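Report on a Visit to the Himero Comics Fair and the Kelau Print Works

The Library Association's working group on graphic literature visited the Himero Comics Fair on March 1, 2022, and spent the following morning at the Kelau print works, where many of the titles sold at the fair are produced. The purpose of the visit was to learn how small comics publishers find new writers and artists, and to consider which titles might be purchased for the shared lending collection.

The fair occupied two floors of the old exchange building. There were 83 tables, most of them rented by artists selling their own work. The ground floor was given to established publishers and the upper floor to self-published books, single issues and minicomics. Signs were clear, although the staircase between the floors became crowded by midday and visitors with strollers had to wait for the elevator.

Members first attended the open pitch session run by Hikance, a publisher of science fiction and adventure series. Each team was given a short time to present a story outline and up to five pages of finished art. The editors asked mainly about length. A proposal for a six-issue series about a lighthouse crew was well received, while a longer fantasy was returned with the suggestion that its first chapter be printed as a complete story. Written comments were given to every team before it left the room, a practice the working group would like to see at our own December event.

Hikance received some 800 submissions for the session and invited 53 teams to present. The editors said that most of the rejected proposals had been sent without sample pages.

The upper floor was of greater interest for purchasing. Lūse, an anthology printed in two colors, had its five most recent issues on display, along with a table of original pages. The lettering is done by hand, and the stories run from two pages to 16. Members found the fourth issue the strongest, in particular a wordless story set on a night ferry. The binding on the earlier issues is stapled and may not stand up to regular lending – the two latest are glued and have a heavier cover.
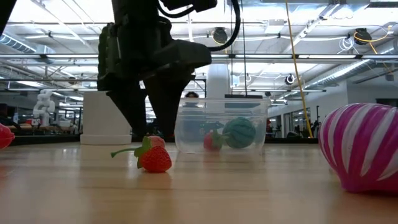 One reader of the draft of this report, a branch librarian, wrote that stapled issues at her branch had lasted well once they were placed in clear sleeves, and asked that the early numbers of Lūse not be left out on account of the binding. She added that borrowers who start with a later issue nearly always ask for the first. The working group has accepted the point and added the full run to the purchase list.

At Kelau, members were shown the press room, the folding tables and the small bindery. The works accepts orders from 100 copies, and its staff described the errors they see most often in files from first-time publishers: black areas built from too many inks, page numbers placed too near the trim, and double-page spreads that lose a face in the fold. A printed guide on these matters is given to customers. Kelau agreed to supply copies for use in our workshops, and these will be sent to branches on request.

Paper prices were also discussed. The works has moved several of its regular customers to a lighter uncolored stock, and samples of both weights were brought back for comparison. Members preferred the heavier sheet for books in full color and saw little difference in black and white.

The purchase list is now with the branches for comment. Requests for the Kelau guide should be sent to the working group by e-mail, stating the number of copies needed and the branch to which they should be delivered.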